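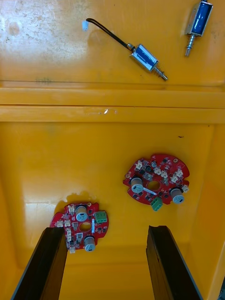 Storage for a small repair bench in an unheated shed. I have 515 stock lines, mostly boards, coils and short looms, and everything currently lives in ordinary coloured plastic bins on steel shelving. Winter humidity is high, then February is very dry, and the dry weeks are the ones that concern me. The bins are glossy inside and the yellow ones have worn pale on the upper surfaces where things get dragged across them. Does surface wear change how much charge a plain plastic bin builds up, or is that irrelevant next to the material itself? I would also like to know whether people re-bin everything in dissipative plastic or just bag the parts and leave the bins alone. Budget is limited. Shelves are 400 mm deep, which rules out the longer Gundbridge boxes.
jeptoo_kirui, 7:40 pm

Home Forums Storage and Handling Latest Search Members Log in

walczak_i
Material first. Scratches hold dust, and dust is a nuisance on contacts, but I would not expect wear to matter much for charge. Plain plastic is an insulator. You can't ground it, so strapping the shelf does nothing for what's inside the bin. Bag the boards in metallised shielding bags, fold and label them, and keep the bins you own. Pink poly bags are low-charging only and give no shielding.

beca_p
Agree on shielding bags for boards. Disagree that the bins can stay. Parts come out of the bag at some point, and if the bin is the nearest flat surface that is where they get put down. I changed to black conductive totes (Halto, mid size) for anything with exposed traces and kept the coloured ones for hardware.

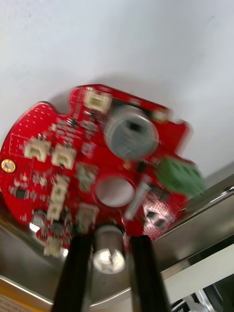 Red board with the tall grey cylinder. Edges only.

Boards shaped like that are awkward to bag. Stepped tabs on one side, a curve on the other, and one tall part that wears through thin film in a drawer. Use a bag one size up and put a square of dissipative foam over the tall part before you fold.

walczak_i
If the bag is opened at the mat and not at the shelf, the bin never touches the board. That's a handling rule and it costs nothing. Conductive totes for 515 lines costs a lot.

beca_p
A rule works while one person follows it. My shop has four.

jeptoo_kirui
One person here. What about the electromechanical stock? I've been treating it the same as the boards.

ilze_r
No need. A bare solenoid is a coil on a former and static won't hurt it. Corrosion and bent shafts will. Open trays, one type per tray, one layer deep.

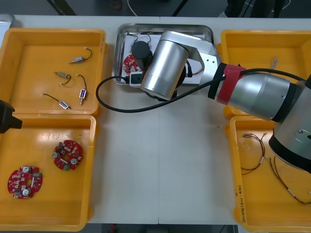

Push-pull solenoids, upper left tray. Leads left on, small white connectors.

If you stack them the leads knot and someone pulls on the wire to free one, which loads the solder joints. I also keep coils by voltage and never by size. The 230 V parts go on a separate shelf with a red label, because two of mine have the same body as a low-voltage version. For damp, use silica gel in a lidded box and dry it out monthly. An open tray with a sachet in it is pointless.

walczak_i
Does anything in the open trays have a driver board attached?

ilze_r
No. If it has a board it goes in a bag.

faith.langat
On looms. I used to coil them tight with a cable tie and stopped after finding broken strands at the tie. Now they go loose in a shallow lidded case, one loom per case.

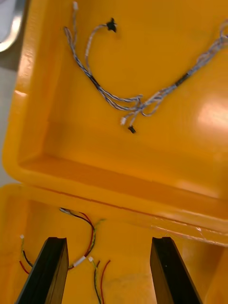

Twisted grey, white and blue-grey, lying loose in the lid.

Label the case by connector at each end, not by the machine it came from. Mixed housings are easier to search that way. The old Wakotell labels lift in the cold, so I write on masking tape and replace it each year.

beca_p
One loom per case is a lot of shelf.

faith.langat
It is. Over 230 cases at present. Flat ones stack well and I can find things.

jeptoo_kirui
Plan so far: shielding bags for all boards, opened at the mat only. Two conductive totes as a put-down area beside it. Trays for coils, with the damp-prone types in lidded boxes. Looms loose in flat cases where there's room and in zip bags where there isn't. Does anyone have a part number for the dissipative foam?

beca_p
Escobar sell it by the sheet, item 2161. Cut it with a long blade; scissors leave crumbs.

walczak_i
Get a cheap hygrometer for the shed as well. Below 30 per cent, leave the boards in their bags until the next day.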